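Ticket 582 - Left hand stalls on close in the kitchen sim after changing hand models
Project: Hendonport
Component: gripper comparison, Goltance hand vs. Harine hand
Status: open, workaround in place

Summary
With the Goltance hand loaded on both arms, the left thumb stops short of its commanded angle on small items. The controller keeps reporting "closing" and the episode times out. The Harine hand finishes the same close with the same arm path. I need to know if this is the hand model or our settings before we compare any scores.

Setup
Simulated kitchen, two arms, counter layout from the Jang task set. Same controller build for both hands. Only the hand file and the joint limits change between runs. Goltance hand loaded when the views below were saved.

Steps to reproduce
1. Load the kitchen layout and reset both arms.
2. Send the left arm to the jar and the right arm to the basket.
3. Command a full close on the left hand.
4. Watch the thumb joint in the log. It levels off early and never reports done.

Views from the overhead and wrist cameras:
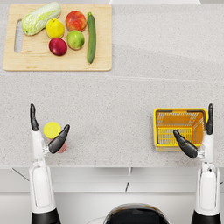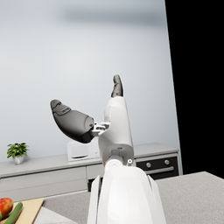
What I tried

Raised the thumb torque limit. The thumb got a little further and then the jar started to jitter, so I put the limit back.

Swapped the jar for a plain cylinder of the same width. Same stall. That takes the jar mesh off the list.

Slowed the close to half speed. No change except that the timeout came later.

Checked the collision shapes. The Goltance file ships with one convex hull per finger segment, and the hull on the thumb base is fatter than the visible part. With collision display on, it touches the palm hull well before the thumb is closed. The Harine file uses capsules and has clearance all the way through.

Turned off self-collision between thumb base and palm. The close now completes. I ran it 4 times on the left hand and 2 times on the right, all reported done.

Update, later in October
The workaround holds on the jar but I don't want to leave it in for the comparison. With self-collision off, the thumb can pass into the palm on an empty close, and the Harine runs don't get that freedom. Scores from the two hands would not mean the same thing.

I also found that the done check waits for position only. It should accept a stall with contact as a finished grasp, as the old controller did. Opened as a separate item - it affects both hands, just less often with Harine.

Next
Rebuild the thumb base hull as 3 smaller shapes and turn self-collision back on. Rerun both hands from the same reset. Hold the comparison table until then. Please don't use the Goltance numbers already in the shared folder, they were logged with the old hull.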